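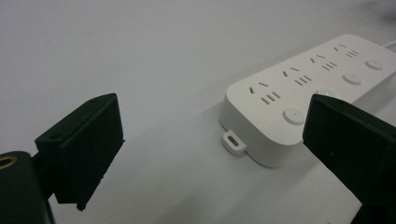

A white power strip on a white tabletop.

When my husband and I moved into the old house on Liltgate, we counted the outlets before we counted the closets. The living room had one. One! It sat behind the radiator, painted over at least twice, and whoever put it there must have owned a single lamp and been perfectly happy with it.

I have come to believe that you can tell what a town thinks of its renters by the number of outlets in their bedrooms. Astbridge has a rental inspection every 3 years, and I'm glad of it, but the form asks about window locks and smoke alarms and says very little about where a person is supposed to plug in a heater, a phone and a breathing machine all in the same small room. So people do what I did, and run a cord along the baseboard and under the rug (please don't do the rug part, I know better now).

An electrician quoted us $147 to add an outlet in the bedroom, and almost $200 for the one in the kitchen, where the plaster is bad. That isn't a fortune for a landlord with 9 units. It is a good deal of money for a tenant, who is improving a wall she'll never own.

I'd like to see the town ask for one working outlet on every bedroom wall before a lease is signed. My mother's building over in Skarkik did it while the walls were already open for new pipes, and she still mentions it when I visit, usually while moving her reading lamp to the other side of the bed.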